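About Nollero

Who we are

Nollero makes practice rooms for robot arms. The rooms live inside a computer, and so do the arms, the tables and everything sitting on the tables, and our customers use them to teach and test pick-and-place programs before a single real dish has been put at risk. We have been at it long enough that the kitchen shelf in our office holds more practice plates than lunch plates, and we still enjoy it a great deal.

We started in the back half of a print shop in Anholm, with 2 desks, a space heater and one very patient landlord who liked to come by on a Tuesday and ask if the robots had arrived yet. They hadn't, and mostly they still haven't, as nearly everything we build runs on a screen. In those days we wrote test programs for other people's automation cells, and we kept running into the same trouble. A customer would have one arm and a long line of people who wanted time on it. The programmers got the early mornings, the students got whatever was left, and a small change to a grasp might wait until Friday to be tried out. We began building stand-in rooms to fill the waiting time, and after a while customers were asking for the rooms more often than they asked for the test programs.

That was the beginning of Jasstead, our main product and the one most of you have come here to read about.

What Jasstead is

Jasstead is a kit of ready-made simulated tabletop tasks. You install it, pick a room, pick a task, and connect your own controller or your own learned policy. The kit comes with 80 tasks, and they are small on purpose. Pick up a block. Set it down again. Move it onto a dish, around a dish, or from one side of a table to the other. A new customer will sometimes look down the list and ask us (very politely) where the hard ones are, and we suggest they start with the first page and give us a call in a week.

The one we nearly always load first on a demo call is the yellow cube task. It's plain and friendly, and people who have never worked with an arm before can tell right away what is being asked for. Every task in Jasstead can be watched from more than one viewpoint, and we encourage customers to look through the close ones early on, where a cube takes up a good deal more of the picture and its edges are easier to judge. 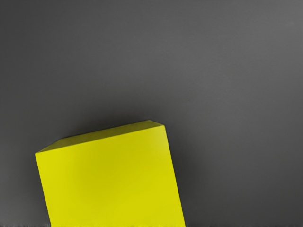
The yellow cube up close, in one of our Jasstead practice rooms.

We spend a lot of our working hours on things like the shading you see there. A block with the same flat color on every face is simple to draw, and it's a poor teacher. Real objects have a bright side and a dim side, and they throw soft shadows on whatever is near them, and a vision program that has only ever met flat, evenly lit shapes can get into all sorts of muddles on its first day at a real bench. So we fuss over the light. We have had whole afternoons go by on the question of how dark one face of a cube ought to be next to another, and I'm afraid some of us look forward to those afternoons.

We also let objects run out of view, and we don't tidy up after ourselves when they do. A close view in Jasstead may show the whole of a thing or only the upper part of it. If your program needs to see all the corners before it can do its work, you'll find out fairly early.

How the rooms are made

Each practice room begins as a floor, some walls and a table. We model the baseboards too, along with the rough plaster and the mottled flooring, and visitors do tease us about the baseboards. Our feeling is that a program should get used to having a room around it. Background matters more than people expect when a camera is doing the looking, and a rough wall behind an arm gives the software something quite different to sort through than a plain gray nothing.

Then come the objects. Our object library is called Poduval, and it holds 800 items at present, from simple colored blocks to dishes with old-looking glazes and painted flowers. The library is kept separate from the rooms so that you can mix as you please. If you'd like a shiny bowl on a pale table or a patterned plate on a black one, you choose them from two menus and the room is ready by the time your coffee is. You can bring in your own models as well, and we're glad to help you get their weight and friction settled, which tends to be where home-made objects go a bit wrong.

We have a soft spot for the dishes. Round, shallow things with decoration on them are a good test of a vision system, as the painted part can pull its attention away from the rim, and the rim is usually what you want to know about. Our older plates have blotchy glazes that we worked on for weeks. One of them went through so many versions that it has its own folder.

A typical task, from our side of the desk

When we add a new task, we write one sentence saying what the arm should do, and we write it before anything is modeled. If the sentence needs a comma, we take another look at it. After that we place the objects by hand and run the task with our own simple controller, watching from every viewpoint, and we write down whatever bothers us. Sometimes the table is too crowded. Sometimes the starting position is so easy that the task teaches very little, and we move things apart and go again.

Only then do we turn on the variations. Starting positions can shift, the light can change, and objects can be swapped for others from Poduval. You decide how much of this you want. Most teams begin with everything switched off and bring the variations in one at a time, and we think that's a sensible way to go about it – you learn a lot more from a failed grasp when you know the one thing that was different.

The cube-and-plate room is the one we use for our own training days, with a white arm, a two-fingered gripper and a big round black table. The shadow under a held cube is worth keeping an eye on there, as it's one of the better clues to how close the cube is to the tabletop, and newcomers are often so busy watching the fingers that they forget to look for it.

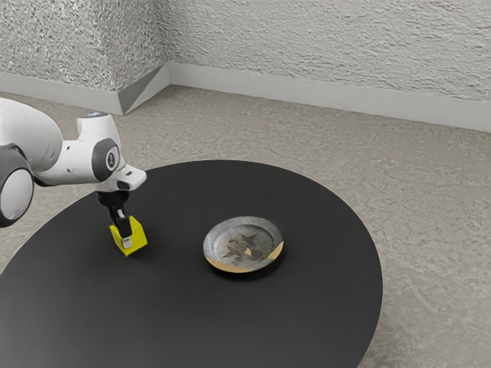 Who we work with

Our customers are a mixed group and we like it that way. There are small automation shops that want to try out a program in the evening without tying up a cell. There are community colleges with more students than arms. There are research groups who need the same starting conditions again and again, and a few hobbyists who write us long, cheerful letters, which we answer (sometimes at equal length).

If you teach, please ask about our classroom license. It covers every student in a course for a full term, including on their own computers, and it comes with a workbook of short lessons that begins with a single block and builds from there. Teachers have sent back plenty of corrections over the years, and the workbook is much the better for them.

What we can help with

We offer 3 kinds of service alongside the kit. The first is setup, where we connect Jasstead to the controller you already use and stay on the line until it runs. The second is custom rooms, built to match your own bench from measurements and pictures you send us. The third is review, where we go through your simulated runs with you and talk over where the trouble might be, whether it's in the grasp, the vision or now and then in our own room. If the fault is ours, we fix it and there's no bill for the session.

A simulated room can't do everything, and we would rather say so on this page than in a support call. Cables, dust, worn finger pads and a bench that someone has leaned on are all hard to copy well. Please plan for time on your real arm after your practice runs, and begin slowly when you get there.

Come and see us

The print shop has moved out and we have the whole building in Anholm now, with room for visitors and a decent coffee maker. We hold an open afternoon every March, and at other times of the year you're welcome to write ahead and arrange a visit. Bring a laptop if you have one, and bring the task that's been giving you trouble. We'll put it up on the big screen and have a look at it together.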